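Rimametti Robotics Supply
Home > Hands and grippers > Multi-finger hands > Zurna hand

Zurna articulated hand, right or left
Stock: 11 right, left to order
Ships from our Plurnton warehouse
Page last revised 29/09/2020

Overview

The Zurna is a hand, in the sense that it has fingers and a thumb and will sometimes do what you ask of them. It fits most small and mid-sized arms by way of a bolted wrist ring, takes its power and its orders down a single cable, and is meant for people who have outgrown a two-jaw gripper and would like to find out what all the fuss is about.

We sell two-jaw grippers as well. We sell a lot of them. If your job is picking up the same box from the same place until one of you retires, please buy the Alva parallel gripper instead, spend the difference on something nice and close this page. The Zurna is for the awkward stuff: bags, cloth, paper, lids, things with handles, things that ought to have had handles.

What you get

Zurna hand, right or left as ordered
Wrist ring and bolts
Cable, straight plug at the hand end, angled plug at the controller end
One set of spare fingertip pads
Hex key (you already own 19 of these, now you own another)
Printed quick-start sheet, English and French

The controller is sold separately. So is the arm, obviously, though we have had two phone calls.

Why we tried it on kitchen jobs

Most gripper demonstrations involve a foam cube. Foam cubes are wonderful. They are light, they are grippy, they forgive everything and they look good on a trade stand. We have never had a customer ring up with a foam cube problem.

So when the Zurna came in, Aurélien Vasseur, who runs our bench, drew up a list of household tasks and worked through them with both the Zurna and the Alva on the same arm, driven by the same operator. He wanted flimsy things in particular. A stiff object tells you whether a hand can close. A flimsy one tells you whether it can close gently, in the right place, and then let go again without taking the object along for the ride.

Lining a tray with baking parchment came out as the most useful test of the lot, and we now run it on every hand we think of stocking. Parchment slides. It lifts when you breathe near it. It wants to be a tube. A steel tray underneath is no help at all, being smooth, shiny and quite happy to move when pushed.
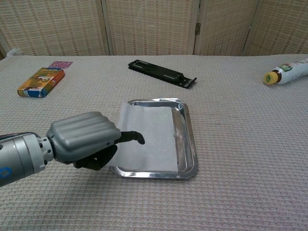
Zurna hand at the rim of a stainless-steel tray, parchment test, bench table.

The usual approach is to come in low with the thumb under the palm and the forefinger reaching over the sheet. Operators new to the hand nearly always arrive too high and close on air. After a while they stop watching the back of the hand, which is big and rounded and has very little to say, and start watching the fingertips. Dropping the wrist a touch before closing helps more than any setting in the menu.

A shiny tray is also a rotten thing to put in front of a camera. If you are using vision to find edges, expect it to find several that belong to the tablecloth. We put a textured cloth under the work for grip and then spent an afternoon wondering why the software was so fond of reflections. Turning the tray a little made more difference than changing the lights.

How it compared

These are bench notes tidied up for the page. They are our own opinions, from our own table, with our own tired operators.

Parchment onto a tray
Zurna: Good once learned. Picks up a lifted edge well, struggles with one that is lying dead flat. Letting go is clean if you open the thumb first.
Alva: Surprisingly decent at the picking up. Poor at the laying down, as it can't smooth anything and tends to poke.

Small cardboard boxes
Zurna: Fine, slightly showy.
Alva: Perfect. This is what it was born for.

Squeeze tubes
Zurna: Holds a tube nicely on its side. Flip caps are possible with patience. Squeezing out a sensible amount is a skill we are still working on, and the table has been wiped a good deal.
Alva: Holds a tube firmly. Too firmly. See above regarding wiping.

Folding a square of cloth
Zurna: Clear winner. The curl at the fingertip lets you get under a corner and keep it.
Alva: Can drag a corner across. We wouldn't call the result a fold.

Long thin plastic parts
Zurna: Good grip, but the part will swing if you take it by one end. Take it in the middle.
Alva: Same, with less drama.

Anything wet
Zurna: Don't. The hand is not sealed.
Alva: Also don't, though it minds less.

Living with it

The shell on the back is there to keep knocks off the works, and it does that well. Ours has been driven into the table edge more often than we would like to put in writing. It does make the hand bulky, and you will notice this the first time you try to reach into a drawer or behind a bottle. Measure your gaps before ordering. If you need to get into tight corners, a slimmer gripper will make you happier.

The fingers are black and so are a great many shadows. Under a low lamp it can be hard to judge, on a monitor, whether a fingertip is touching the sheet or hovering just over it. Light from both sides if you can. One of our customers sticks a dot of white tape on each fingertip, and we have pinched the idea.

Noise is modest. There is a small whine when the fingers hold against a load, rather like a fridge with something on its mind. You stop hearing it by lunch.

Pads wear. On parchment they wear slowly, on cardboard faster, on anything gritty you'll be back on this page by the end of the month. Changing a set takes a few minutes and the hex key from the box. Do the thumb last – it is the fiddly one and you will be better at it by then.

Fitting

Power down the arm and unplug it. Seat the wrist ring with the mark facing up and start all the bolts by hand before tightening any of them. Tighten across the circle, a bit at a time, the way you would do a car wheel. Plug in the cable at the hand end first and leave a loop of slack at the wrist, enough for the full turn of the joint in both directions. Then turn the joint through that full turn by hand and look at the loop again. It will be too short. Everyone's first loop is too short.

Run the homing routine with nothing on the table that you are fond of.

Settings we use

Grip force for paper and cloth: 11 on the controller dial
Grip force for boxes and tubes: 19
Top of the dial: 120, which we have never needed and can't recommend

The dial numbers are the controller's own and don't match any unit we know of. Start low. The force setting is remembered when you switch off, so check it in the morning, especially if someone else had the bench the day before.

Questions we get asked

Can I run two at once?
Yes, with two controllers. Right and left hands will work as a pair. Two rights will too, if you enjoy that sort of thing.

Does it work with my arm?
If we sold you the arm, yes. If not, send us the make and a photo of the wrist flange with a ruler in it. The ruler matters.

Can I try one first?
We keep a loan hand in Plurnton and you are welcome to come and use the bench. Bring your own objects, the more annoying the better. We can supply the tray and the parchment. Bookings are by email and the bench is usually free on weekday afternoons.

Is the left hand really to order?
Yes. It's the same price and takes a little longer. Almost all our customers ask for the right.

How many grips will it do before it needs a service?
The maker gives a figure and we would sooner not repeat it until we've got there ourselves. Our bench hand arrived in April. It has done more than 120 tray linings and any number of other things, and has had new pads and one new cable. The cable was our fault – see the bit about the loop.

Can it ice a cake?
Please stop asking Aurélien this.

Returns

Unused hands can come back in their box for a full refund. Used hands can come back for a refund less the cost of pads and a going-over. Hands with flour in them will be looked at individually.

Often bought with this

Zurna fingertip pads, set
Zurna wrist cable, long
Alva parallel gripper
Rimametti bench cloth, textured, washable
Single-axis controller stand

Prices are shown at the basket, with and without VAT. Trade customers should log in first to see their own. For anything not covered here, write to the bench desk and say which arm you have and what you are trying to pick up.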